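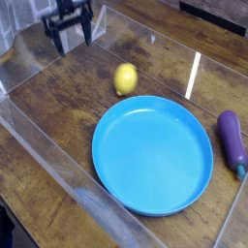

Ultan Ó Néill runs the packing side at Clirkosik, which fills mixed produce trays for caterers. His shift starts at 5 in the morning, and until last December so did the lifting. The plant now has four picking cells on its Presero line, each rated by the supplier at 454 picks an hour. Ó Néill is careful with the figure.

"That's with one kind of item, all the same size," he says. "On a mixed tray we plan for less and staff for less."

The work left to people has changed more than the head count. Packers used to stand at one station and fill trays by hand. They now look after two cells each, clear stoppages, check the trays and enter a fault code for every missed grasp. Ó Néill says the codes took longer to learn than the machine did.

"A packer would write 'dropped it' and that was fair enough. But dropped on the way up and dropped over the tray are separate faults, with separate fixes."

Round items were the early trouble. A two-finger grip closes on two narrow areas, and a lemon turns if those areas are off center. The team lowered the closing speed and moved the grasp point - a change suggested by a packer on the late shift, not by the supplier.

New layouts are tried at a bench before they go to the line. Each one gets 50 cycles, and an operator has to sign the sheet as well as the engineer. Ó Néill asked for the second signature.

Pay was the harder discussion. Cell operators moved up a grade after training, but the training ran outside normal hours for the first group. "We got that wrong and paid it back later," he says. The plant packs 2,510 trays on a full day, and overtime is down. Some of the staff miss the overtime.

The next site to get the cells is Jevell, where the ceiling is lower and the guarding will have to be redrawn. Ó Néill has asked for two of his packers to go along for the installation.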